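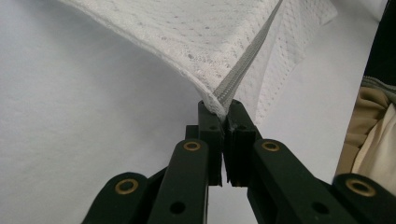

3 min read

Sturkeo Launch Viewing: Frequently Asked Questions

Where is the public viewing area?
Visitors watch from Baidoo Point, across the bay from the Sturkeo pad. Parking is in the gravel lot on the north side. The lot has 189 spaces and no overflow area, so groups should share cars.

When should I arrive?
The gate opens 4 hours before the start of the launch window and closes when the lot is full. For the June flight, the window opens at 6:40 a.m.

What is flying in June?
A Gridel two-stage rocket carrying Naltitz, a small weather satellite. It is the third Gridel launch from this site.

Do I need a ticket?
Yes. Each vehicle needs one pass, printed or on a phone. Passes are tied to the mission and not to the date. If the launch is moved, your pass stays valid for the next attempt.

What happens if the countdown is stopped?
A hold can last a few minutes or use up the whole window. Staff announce holds over the loudspeakers. Launch director Mansa Kwofie makes the final call on whether to try again that day – a second attempt is possible only if there is enough time left to reload the propellant.

What are the most common causes of delay?
Upper-level winds and boats in the safety zone. The second one is more frequent in summer.
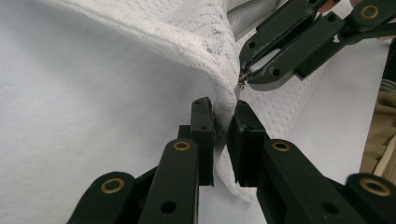
Technical problems also come up, usually with valves or ground sensors, and those tend to push the launch back by a day or more.

How long can I see the rocket?
On a clear morning, around 3 minutes. The stages separate shortly before it is lost from view. Low cloud can cut this to a few seconds.

Will I hear it?
Yes, but the sound reaches the Point well after liftoff. Ear protection is suggested for small children.

Can I bring a drone?
No. Drones are banned within 2 miles of the Point on launch days.

Are pets allowed?
Service animals only.

Is there a webcast?
It starts half an hour before liftoff. Bernice Dramani and Kwame Laryea host.

Who do I contact about school groups?
Write to Abdul-Rahman Amoah in the visitor office. Groups need to book by the end of the month before launch.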